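Subject: Re: [laundry-share] Smell from the front loader
Date: Tuesday, January 23, 2024

Svenja Brandes wrote:
> The towels from the washer at Zanby smell again.
> I used the hot program two times. Should we
> buy a special cleaner?

Dear all,

I would not buy the cleaner yet. In my experience the smell lives in the grey rubber around the opening, and hot water alone does not reach into the fold. Open the door fully before you begin, so that you can work with both hands.
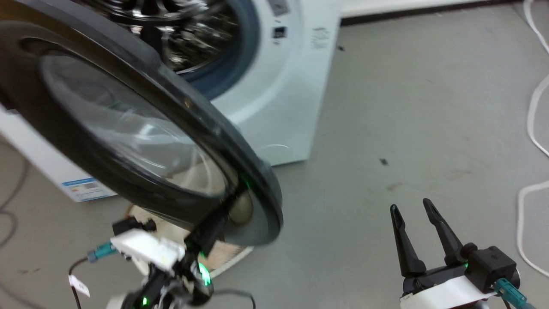 Pull the rubber gently toward you and wipe inside with a cloth and a little vinegar. Go slowly at the bottom -- hair and lint collect there. After this, wipe the glass also, because soap dries on the inner side of it. 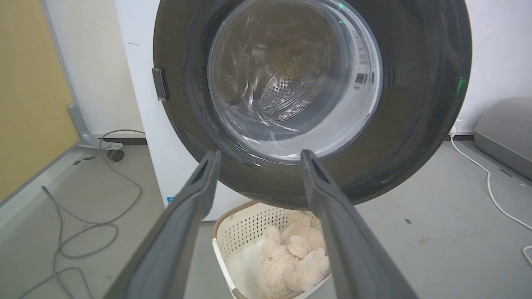

Ottmar Frerichs
Laundry contact, Bredero house

Sorry, my signature jumps into the middle when I write from the phone. I continue.

Please leave the door open after the last load of the day. If you wash soft toys, put them in a pillowcase and choose the gentle program. My neighbour's bear lost its colour in July at 60 degrees, and the white towels got it.
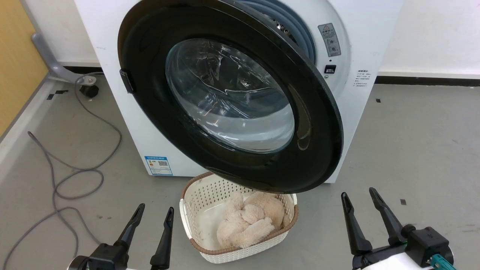 The basket can stay in front of the machine, but please do not leave damp things in it overnight. Svenja, write to me if the towels still smell on the weekend.

Greetings,
Ottmar

Comments (2)

Aquino: Vinegar worked for ours too. Is it safe for the rubber every week?

Svenja Brandes: Thank you, I will try the fold first.

This archive uses cookies to remember your settings. Accept / Decline

Last updated: one day ago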